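Universidad Técnica Brareck
Departamento de Automatización
Robótica de servicio – Guía de la visita al laboratorio Zeltden

Documento de trabajo para los estudiantes matriculados. Debe leerse antes de la visita y conservarse para la elaboración del informe.

1. Objeto de la visita

La visita al laboratorio Zeltden forma parte del bloque dedicado a la manipulación de objetos deformables. Durante la sesión se mostrará el registro de demostraciones humanas mediante pinzas portátiles, así como el uso posterior de esos registros en el entrenamiento de políticas de control. La sesión estará dirigida por la doctora Siiri Kairys, responsable del laboratorio, con la asistencia técnica de Dace Mockus.

El bloque anterior trató la manipulación de piezas rígidas, cuya posición queda definida por tres coordenadas y una orientación. Un tejido no admite esa descripción: su forma cambia con cada contacto y una parte de la superficie queda siempre oculta por los pliegues. De ahí el interés por los métodos de aprendizaje por imitación.

2. Organización

El grupo se dividirá en 2 turnos. El primero accederá al laboratorio a las 10:00 y el segundo a las 12:00. Cada turno comprende una exposición inicial de 20 minutos, la demostración en mesa y un periodo de preguntas. La relación de estudiantes por turno se publicará en el tablón del edificio Vasiliauskas.

3. Normas de acceso

Los abrigos y mochilas se dejarán en la entrada. No se pisarán los cables ni los raíles del suelo. Queda prohibido tocar las pinzas sin autorización expresa del personal. Las preguntas se reservarán para el final de cada demostración, salvo indicación contraria de la doctora Kairys.

4. Desarrollo de la demostración

4.1. Tarea. El ejercicio consiste en recoger una prenda o paño de la mesa y depositarlo en una cesta. La operadora trabaja con una pinza en cada mano; ningún brazo robótico interviene en esta fase. Conviene observar la situación de partida: la cesta de plástico azul claro está vacía y el paño estampado forma un montón irregular a su derecha, de modo que el primer punto de agarre debe elegirse entre los pliegues visibles.
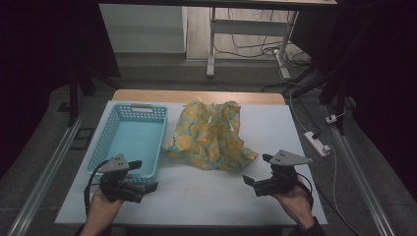 4.2. Registro. Cada repetición se almacena como un episodio independiente. La colección Dolar, mantenida por el laboratorio, reúne 2000 episodios de esta tarea. Entre uno y otro se modifica la disposición inicial del paño – nunca se pliega de forma deliberada – para que el modelo no aprenda una única configuración.

4.3. Revisión. Līga Mockus presentará el procedimiento de depuración. Se descartan los episodios en los que el tejido cae fuera de la mesa y aquellos en los que se pierde el seguimiento de alguna de las pinzas. Los agarres fallidos seguidos de una corrección se conservan con una etiqueta propia.

5. Cuestiones para el informe

El informe, de una extensión máxima de 3 páginas, deberá tratar los puntos siguientes:

– Criterios para seleccionar el punto de agarre en un tejido arrugado.
– Reparto de funciones entre la mano izquierda y la derecha.
– Diferencias entre la demostración con pinzas portátiles y la teleoperación estudiada en febrero.

Los informes se entregarán a la profesora Vija Paulauskas por el procedimiento habitual de la asignatura. Las solicitudes de cambio de turno se dirigirán a Sarmīte Kazlauskienė, en la secretaría del departamento.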